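Course: Materials and Appearance
Handout 5: Surface Color, Illumination and Color Matching
Lecturer: Silvan Berchtold. Lab sessions: Noeline Tapsell and Karim Amrani.

Read before the lab session. Sections 2 to 4 are assumed knowledge in the lab. Section 6 is background for the written assignment.

1. Terms

Surface color is a property assigned by an observer to an object. It depends on the light falling on the surface, the fraction of that light the surface reflects at each wavelength, and the sensitivity of the eye or instrument receiving it. A change in any of these can change the measured color. It does not always change the reported color, for reasons given in section 4.

Pink plastic borders brown cardboard in the first view, brown paper in the third and a light gray surface in the fourth.

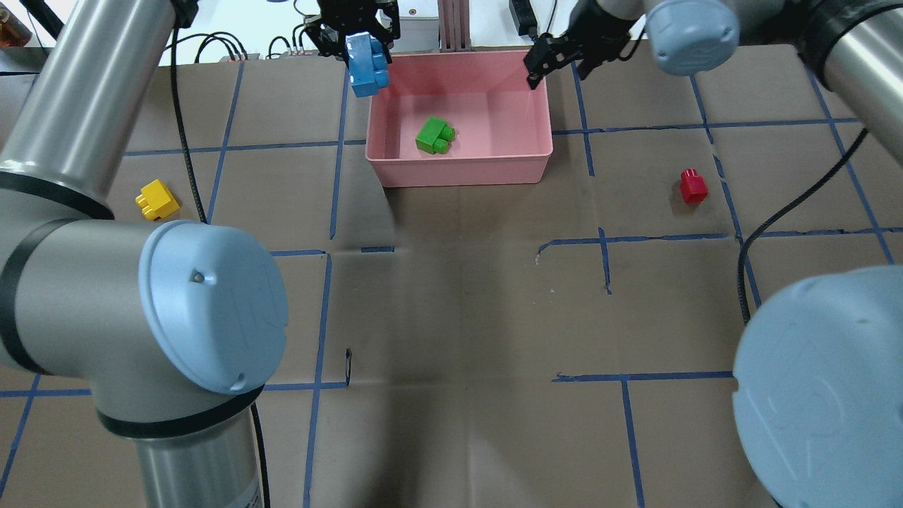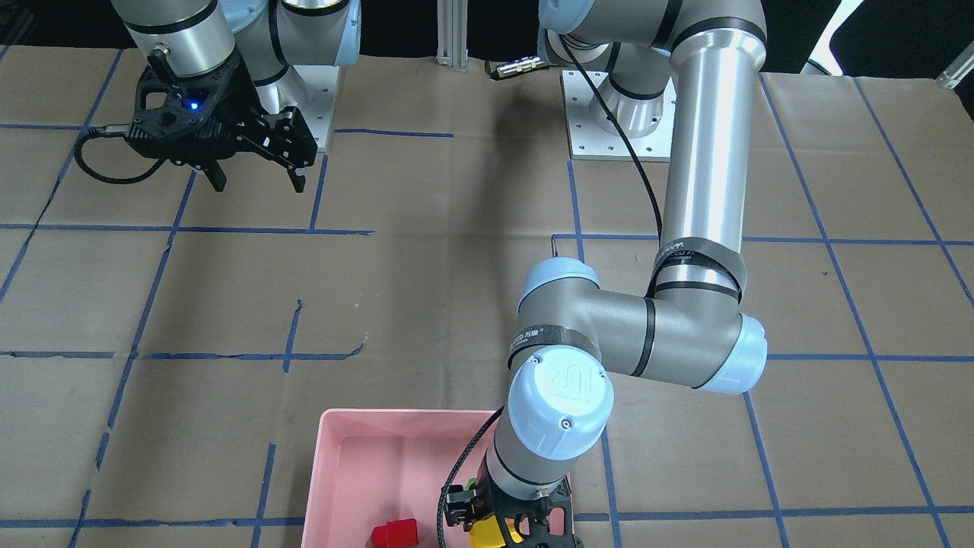
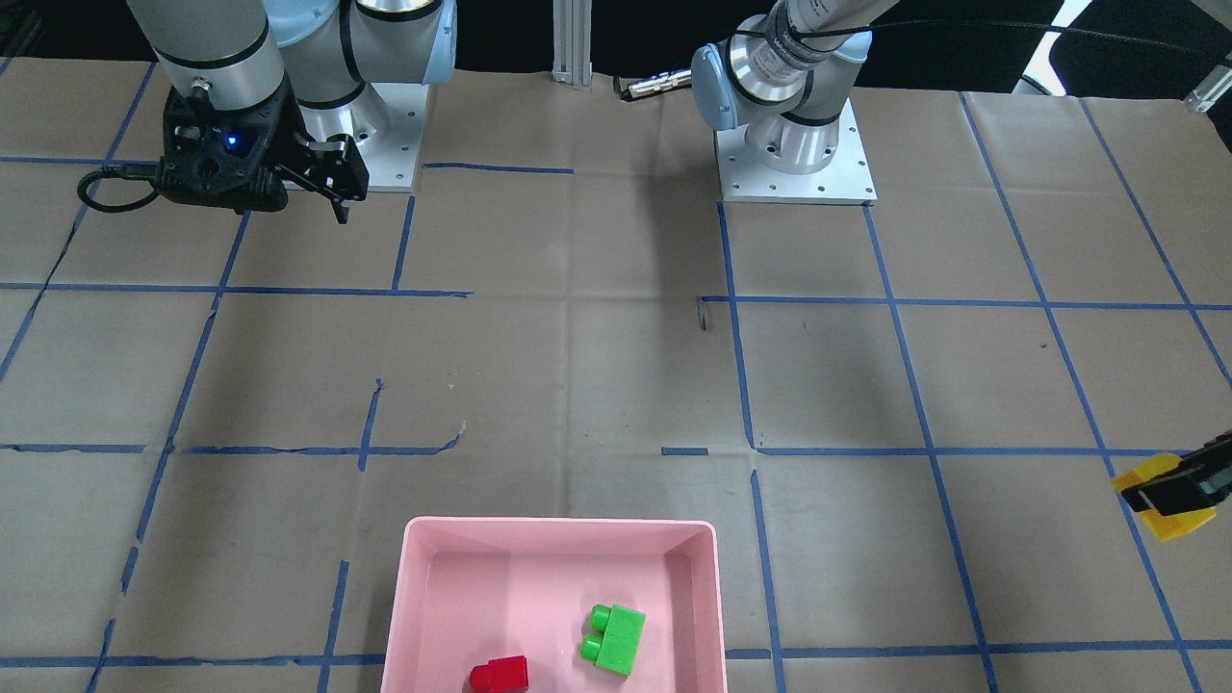
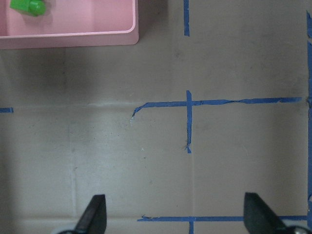 2. Reflectance

The spectral reflectance of a surface is the ratio of reflected to incident light at each wavelength. It is normally plotted as a curve across the visible range. A neutral gray has a nearly flat curve. A saturated red has a low curve through the short and middle wavelengths and a steep rise toward the long end.

Pink is usually obtained by mixing a red colorant with a white one. The white raises the low part of the curve and reduces saturation. Brown has no separate region in the spectrum. It is the appearance of a dark yellow or orange surface seen next to something lighter. The same patch viewed alone in a dark room will often be called orange. The effect is demonstrated in the lab with a masked card.

Two components of reflection need to be kept apart:

Diffuse reflection leaves the surface in many directions. In most plastics and paints it carries the body color, as the light has entered the material and been partly absorbed before coming back out.

Specular reflection leaves at the mirror angle. For plastics, varnish and most other non-metals it has nearly the color of the light source. A highlight on a green glazed cup under a white lamp is white. For metals such as copper and gold the specular component is itself colored.

A matte surface also reflects specularly at each point of its microstructure, but the directions are spread out and no distinct highlight forms. The spread component adds a little white to the body color at every viewing angle. A matte sample therefore looks less saturated than a glossy sample of the same formulation, provided the glossy one is viewed away from its highlight.

3. Illumination

Record the light source for every measurement. Minimum entry: type of lamp, position, illuminance at the sample.

The lab booth is set to 900 lux at the sample plane. Check it with the meter at the start and end of each run. The lamps drift during warm-up, so switch them on 15 minutes before the first reading.

Shadow regions need care. A shadow from a single lamp in a room with pale walls is not simply a darker version of the lit area. It is lit by whatever the walls, ceiling and neighboring objects send into it, and its color balance shifts accordingly. Outdoors, on a clear day, shadows are lit mainly by the sky and a spectrophotometer will show them as bluish. Most observers report them as gray.

Interreflection is the related case in which one colored surface lights another. It is strongest inside concave objects - bowls, trays, folded sheets, the corner of a painted room. Light reflected more than once from the same material is multiplied by the reflectance curve each time, so the result is more saturated than a single reflection. A room painted from a small paint chip regularly looks stronger in color than the chip did.

4. Color constancy

The visual system discounts part of the change in illumination. White paper is reported as white under daylight and under a tungsten lamp, although the light reaching the eye differs greatly in the two cases.

Mechanisms usually cited:

(a) Chromatic adaptation. The cone types adjust their sensitivity separately in response to the average input. One component is complete in seconds and another takes longer.

(b) Local contrast. The signal from a patch is compared with that from its surround. A gray patch on a green ground tends toward pink, and on a red ground toward green.

(c) Known objects. Memory for the usual color of a banana or a mailbox biases the report. The size of this effect is disputed.

Constancy is partial. It fails in narrow-band light, such as low-pressure sodium, where there is almost no spectral variation for the eye to compare. It is also weakened when the surround is masked, which is the reason for the aperture tube in exercise B.

5. Metamerism

Two samples are metameric if their reflectance curves differ but they match under a given illuminant for a given observer. Change the illuminant and the match may break. The standard trade example is a jacket and trousers dyed in separate plants - matched in the store, mismatched in the street.

Matching procedure for the lab:

Place the samples edge to edge with no gap.
View under the daylight lamp and record the match grade.
View under the tungsten lamp and record again.
Swap left and right and repeat both readings.
Do not consult the curves until all grades have been entered.

The sample set has 26 pairs. They were prepared by Sanaa Abdel Hamid and are stored in the Reltness cabinet, top drawer. Handle by the card margin only. Pairs with a notched corner are controls and are graded in the same way as the others.

6. Assignment

Fonora supplies molded trays in one nominal color to a retailer, Bednarek. Trays and printed labels are approved together in the supplier's office. In the store, the labels look yellowish against the trays. Bednarek rejects the batch.

Write a report covering the following points.

Which of the effects in sections 3 to 5 could produce the complaint, and which could not.
What measurements you would request, and from which party.
How the approval procedure should be reworded. Quote your wording in full.

Instrument data for tray and label are in the Zerkum folder on the course drive. The label file has two header rows, the tray file has one. Wavelengths are in nanometers in both.

The report carries 35 percent of the course mark. Plots must have labeled axes. Reports are due Sunday, before midnight. Questions about the data files go to Kagiso Zwane, and questions about grading to the lecturer.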